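Home Opinion Letters Local Archive
Search this site Enter keyword

Leave the screws where we can see them

I have spent most of my working life fixing things other people bolted together, and my opinion on fasteners is a simple one. They should be on the outside, and they should fit a tool I can buy at the hardware shop in Prastby.

Last September a neighbour, Kadri Sepp, brought me a bench lamp with a loose base. It had no screws at all. The base was two shells of plastic clipped together from the inside, and the only way in was to pry until something broke. Something broke. The lamp went in the bin over a part that would have taken a minute to tighten.

Makers say hidden fixings look cleaner. I suppose they do, for the first year. After that the joint works loose, as joints do, and a clean look is no help to anyone holding the pieces. 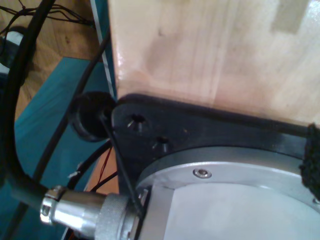 Black plate with recessed fasteners, and a hex socket screw in the silver ring.

I like a socket screw set down in its own hole. The head stays out of the way of sleeves and cloths, and it can still be reached with a key. The same goes for cables. A knurled nut that turns by hand is worth paying for – a lead glued into a housing means the whole unit goes when the lead does.

Timber deserves the same thinking. Rostislav Oravec built my workbench in Brivcombe and put bolts through everything heavy. When I moved to Jornidville it came apart in an afternoon and went back together with the same bolts. A glued bench would have stayed behind or been sawn up.

There is a cost, and I won't pretend otherwise. Recessed holes take longer to drill and they collect dust. Someone has to clean them out before the key will seat properly. My own bench has nearly 100 fasteners in it and I go over them every winter with a brush and a set of keys. It takes a morning.

I would sooner give up the morning. When you next buy something with a base, a bracket or a hinge, turn it over in the shop and look for the screws. If there aren't any, ask how it comes apart – and if the staff can't tell you, put it back on the shelf.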